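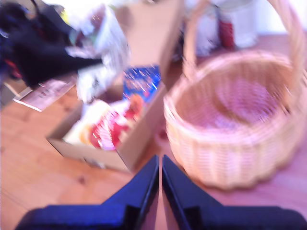
Andholm Two-Finger Gripper — Demonstration Unit

Seteck / Grippers / Andholm / See it in person

The Andholm is an electric parallel gripper for mixed goods. It has two dark, tapered fingers that close on a narrow tip, and a camera mount set back on the wrist so the tips stay in view while the arm moves. It is sold for packing benches, returns desks and kitting stations where the next item is seldom the same as the last one.

You can read the data sheet, and most buyers do, but we would like you to try the gripper before you order. The demonstration room at our Drorkness building is set up for that. Open day details are lower on this page.

Item: Andholm gripper, standard fingers
Maximum payload: 2,000 grams
Drive: electric, no air line needed
Weight of gripper with fingers: 8 hundred-gram units on our shipping scale (see data sheet for the exact figure by build)
Finger change: hand tool, supplied
Camera mount: included, camera sold separately
Status: in stock

What you will see at a demonstration

The main bench runs a basket packing job. Goods come out of an open cardboard box and go into a round wicker basket with a tall handle. We picked it after talking to a gift shop that packs by hand all through the holiday season and wanted to know how much of the work an arm could take over. It is a harder job than it sounds. The handle stands in the way of a straight drop, so the arm has to come in from the side or tip the wrist. The box has a flap that can stand up behind the goods. The packages are shiny, soft or rounded, and a crumpled bag is one of the worst things you can give to a vision system.

An operator starts each run and stays at the bench. On the first runs of the day the arm is guided by hand with the teaching handle, so visitors can see how a path is taught. After that it runs on its own at reduced speed. Then we let visitors choose the order of the goods, or move the basket to a different spot on the table. Some picks fail. When that happens the operator shows the log on the side screen and tries again with a different approach angle. We don't edit the run and we don't swap in easier goods.

The second bench is for your own samples. Bring what you pack. Small boxes, pouches, tins, tubes and wrapped sweets are all fine. Please do not bring open food, glass with liquid in it, or anything with a loose blade. If an item is over the payload limit we will tell you so and set it aside.

A third, smaller table has the gripper off the arm, with the cover removed. You can change the fingers yourself there. Most people manage it on the first try once they find the locating pin.

Notes on the fingers

The standard fingers are broad at the base and come to an angled tip. The broad base keeps them stiff when something heavy is held off center. The tip is what reaches down between packed goods. With a full box there is very little room to get in, and a blunt finger pushes the neighbors over before it has hold of anything.

The surface is smooth and glossy and wipes clean with a damp cloth. For slick film packaging we suggest the ribbed pads, part of the soft pad set. For very thin items lying flat, such as a card on a table top, the standard fingers are a poor choice. They can slide a card to an edge and pick it from there, but they will not lift it from the middle of a flat surface. Customers who need that should ask about the suction tool.

Speed and blur

Sherif Amrani, who runs the Drorkness room, gets one question more than any other, and it is about the wrist camera. People see the live view smear when the arm is moving and ask how it can find anything. The arm does not plan a pick from those frames. It stops above the box, takes a still view, plans, and then moves. The stop is short, but you will notice it if you are used to fixed-path machines. If your line cannot allow a stop, a second camera fixed over the bench is the usual answer, and Amrani can show you that setup on request.

Light matters too. The demonstration room has a large window, and on a bright day the far side of the bench washes out in the wrist view. We leave the blinds up for at least part of each session — many shops and small warehouses have the same problem, and it is better to see it with us than on your own floor.

Open day, Drorkness

Wednesday, November 15, 2023
Doors open at 9 a.m.
Group size: 18 visitors per session
Cost: none, booking required

The morning session begins with a short talk in the front room by Ms. Þórarinsdóttir from our applications team. She covers what the Andholm is suited to, what it is not suited to, and what a first month with one looks like. Then the group moves to the benches. You are free to walk between them and stay as long as you want at each.

The afternoon session has the same bench work without the talk. If you are bringing samples, the afternoon is the better choice, with more time at the second bench. Tell us what you are bringing when you book so we can have the right pads ready.

Coffee and sandwiches are in the front room. Food and drinks stay out of the demonstration room.

Before you come

Wear closed shoes. Tie back long hair and leave scarves and lanyards in the front room. Bags and coats go on the hooks by the door. The arm runs at reduced speed when visitors are present and stops on contact, but please keep behind the yellow line unless the operator asks you forward.

Photos and video are allowed at the main bench. At the sample bench, ask the person whose goods are on the table.

There is step-free access from the parking lot. The third table can be lowered for seated visitors.

If you can't make the date

Private demonstrations are available most weeks. They take place in the same room with the same benches, and you can have the operator to yourself. We also run demonstrations by video call. Send us a box of samples ahead of time and we will pack them while you watch. Samples are returned at our cost.

A loan unit can be arranged after a visit. The loan kit has the gripper, one set of standard fingers, one soft pad set, the flange adapter for your arm and the printed setup guide. It does not include an arm.

Ordering

SE-AND standard: gripper, standard fingers, camera mount, cable
SE-AND soft: as above, with soft pad set
Spare fingers: sold in pairs
Flange adapters: see compatibility list

Orders placed at the open day ship from Drorkness with the adapter already fitted if you can tell us the make of your arm. Orders from October that are waiting on adapters are being sent out first.

To book a place or ask a question, use the contact form and choose "Andholm demonstration" from the list. Please give your company name, how many people are coming, and which session you want.

Related: Soft pad set / Suction tool / Overhead camera bracket / Teaching handle / Data sheets and drawings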